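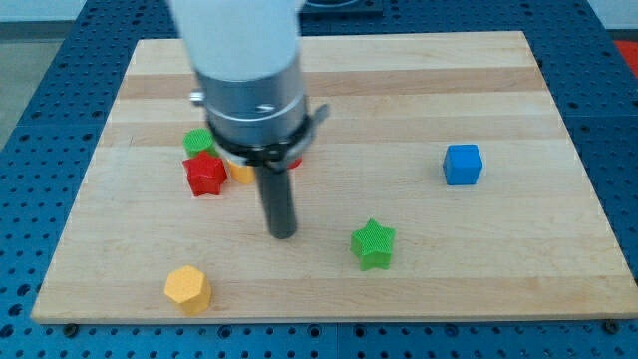
O que é o fora de jogo?

O fora de jogo é uma das regras mais conhecidas do futebol. Serve para impedir que um jogador fique parado junto da baliza adversária à espera da bola.

Quando é que um jogador está em posição de fora de jogo?

Cada equipa entra em campo com 11 jogadores. No momento em que um colega lhe passa a bola, o atacante não pode estar mais perto da linha de baliza do que a bola e o penúltimo adversário – o guarda-redes também conta. As mãos e os braços não contam.

No seu próprio meio-campo, nenhum jogador está fora de jogo. A regra também não se aplica a quem recebe a bola diretamente de um lançamento lateral, de um pontapé de canto ou de um pontapé de baliza.

O que faz o árbitro assistente?

Levanta a bandeirola. A equipa que defende recebe um pontapé livre indireto.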